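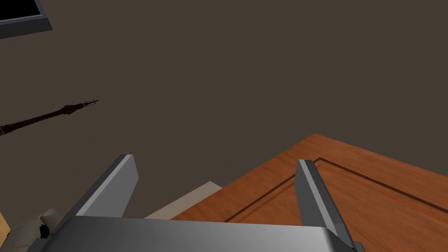
Two grippers, one table

Before Harum spends money on a gripper, it drives a model of it round a room that does not exist. The room has a wooden table in it with a dark line set into the top, and the arm spends its days going down to that table and coming up again. Two makes were up for the job this spring. One is the Flareck, which has wide flat fingers and a short stroke. The other is the Ellis, with a longer stroke and a lighter palm. Both have two fingers that close in parallel, and on a data sheet there is little to choose between them.

Harum packs mixed goods for small shops. Most of what goes through the building is boxed, and boxes are easy. The trouble is the rest: bath toys, door knobs, garden ornaments, odd things in thin bags. Those still go by hand, and the firm would like a robot arm to take on part of the night shift. It has the arm already. It has been through three hands for it in as many years, and the last one was returned to the supplier with a bent finger.

"We bought that one from a video," says Hywel Edwards, who runs the packing side. "It picked up an egg very nicely. We don't pack eggs."

So this time the trial was done in software first. Manon Penner built the room in Erkurum, a simulator the firm took on last year, and put in 17 test shapes. A few of them are copies of real stock. The others are plain forms made to be awkward: a long wedge, a flattened ring, a cup with no handle, two balls joined together. All of them are rough, grey and made of flat faces, and Penner is not bothered by how they look. The simulator works out contact from those faces, and fewer faces means a faster run.

Each gripper got 210 attempts in the first round, all of them on the same table, with the shapes set down at the same spots and angles for both. If a grasp failed, the reason was noted by hand from the wrist view. Penner did try having the software sort the failures by itself, but it put nearly everything down as a slip.

"A slip is when you had it and lost it," she says. "Half of these we never had. The fingers came down on top of the thing, or one finger touched first and pushed it. Those are different faults and you fix them in different ways."

The shape that caused most argument was the two balls. From the side it is easy enough to see what to do with it, as there is a waist between the balls and a pair of fingers ought to fit there. From the wrist, with the palm hiding the near end, it is much harder. The camera sees a lot of grey and not much edge. The controller has to decide how far along the shape the fingers are, and on which side of the waist they will close.
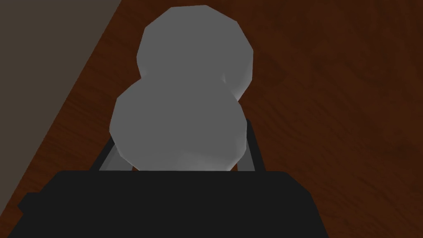
The joined balls between the fingers, from above the palm. Simulated view.

With the Flareck the answer in most cases was to go wide, come down over the bigger ball and close on its sides. That can work on a rounded object if the fingers meet it at its widest part. If they are a little high, they squeeze the shape down into the table. If they are a little low, the tips catch the wood on the way. The Flareck's stroke gave it very small gaps on either side of the ball, and Penner found that an error too small to matter on a box was enough to spoil the grasp.

The Ellis opened further, so it got down past the ball more often. It had its own trouble, in that the fingers flexed in the model when the load sat far from the palm. The smaller ball would swing down as the arm rose, and the whole thing would turn between the fingers. Sometimes it stayed in. Penner counted those as passes in the first round and then took them out again after Edwards watched a few and said he would not want one of those going over a conveyor.

There was a fair amount of this back and forth. Edwards wanted a score he could take to the owners. Penner wanted another month. In the end they agreed on a rule that a grasp counted if the object had not turned by the time the arm stopped at the top, and she went back through the logs and marked them all again.

The camera

Harum also tried two places for the camera. The first was on the wrist, looking down past the palm to the fingertips. The second was fixed over the table. The fixed view is easier to work with, and it never has a gripper filling the bottom of the picture when you most want to see what is down there. It does get blocked, though. Once the arm is over the table, the forearm is in the way, and the last part of the move is made on what the camera saw earlier.

The wrist view keeps both fingers in sight nearly all the way. What it loses is the near side of the object. Penner spent some time moving the camera back and tilting it, and each step that showed more of the palm showed less of the table beyond. The setting she kept is a steep one. She would like to try it with a second small camera low down between the fingers, but the Flareck has no room for one and the Ellis has only a bolt hole that might take a bracket.
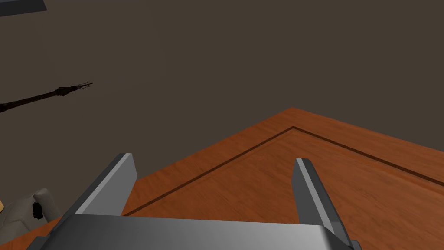

Eirlys Parri
Features writer

I went to see the trial in March, at the point where the first round was done and the second was half way through. The room it runs in is a former stationery store with a desk and two screens. It is warm in there from the computer. Penner had the arm parked over a corner of the table with the fingers open, and she moved it with the keyboard so I could see how the view changed.

What struck me was how much use she made of the inlaid line. It was put into the table model as decoration, by whoever drew it, and it has become a sort of ruler. When the right finger is inside the line and the corner is ahead, she knows where the arm is without looking at the numbers. The real table at Harum is plain steel, and she has thought about painting a line on it.

The second round was on controllers. The first option closes the fingers at a set speed to a set width. The second closes until it feels resistance and then holds a force. On boxes they did equally well. On rounded shapes the force controller was better with both grippers, and it was better by more with the Ellis, where it seemed to stop the fingers from bending too far before the lift. It was slower too. Edwards timed it against his own idea of what the night shift can bear and said it would do.

By the time both rounds were finished the log held 2345 attempts, counting repeats and the ones thrown out for bad settings. Berenice Jaramillo, who looks after the arm itself, was not much moved by the total. She has been fitting and mending grippers for a long time and has her own list of what goes wrong, most of which is not in Erkurum at all. Pads wear and go shiny. Dust gets in the slide. Cables rub through at the wrist because somebody has routed them for the neatest look and not for the full turn of the joint.

"The model is always new," she says. "I'd like to see it after six months of cardboard."

She did agree with the result as far as it went, and asked for one thing to be added, which was a test with each pad made slightly less grippy than the maker says. Penner ran it that afternoon. The Flareck dropped off a little on the smooth shapes. The Ellis dropped off more, and for a week or so the choice was open again.

Elis Wynne, who sells neither make but has fitted both in other packing halls, was brought in to look over the figures. His view was that the pads could be changed and the stroke could not. A gripper that won't open wide enough will never open wide enough, he told them, while a tired pad is a few minutes with a screwdriver. He also thought the bending in the Ellis fingers was overdone in the model, and asked the firm to hang a weight off a real one and measure it.

They have borrowed one for that. When I last spoke to Penner the Ellis was clamped to Jaramillo's bench with a bag of washers tied to one finger, and the bend was less than the model had said, though not by as much as Wynne expected. She has changed the stiffness in the file and started the rounded shapes over again. Edwards has his score for the owners, with a note under it in pencil saying that it may go up. The order, if there is one, will be for a single gripper and two spare sets of pads.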